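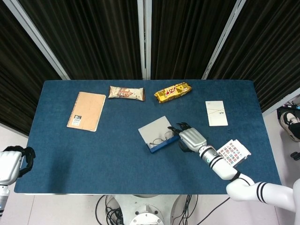

Grukgate head camera view, right hand at the glasses case.

Grukgate: a small two-arm tabletop control stack

Grukgate takes what the head camera sees and turns it into arm and hand targets for a two-armed robot working over a table. We started it in May because our old planner, Bandov, was lovely on boxes and hopeless on anything thin, shiny or crinkly. Wire-framed glasses and snack wrappers are now our favourite test items!

What's in the repo
perception/ finds objects and gives each one a mask and a grasp guess
planner/ plans both arms together, so they keep clear of each other
hands/ finger closing, with a gentle mode for open cases and card
tools/ replay viewer and log trimmer (Kenna Mackay's work, and a joy to use)

Data
The sample set holds 3007 short episodes, 140 of them kept back for testing. Each has the head view, joint positions for both arms and a one-line task in plain English.

Getting started
Run setup.sh, then replay.py with any episode number. You don't need a robot for this bit. The planner likes 8 cores but will run on two, just slowly (put the kettle on).

Known problems
Masks go ragged when a forearm covers part of an object, sticker sheets especially. Gerd Rieger has a fix on the branch "rurnberg" and we'd love more people to try it.

Questions and patches to Senga Dunbar. Please attach the log.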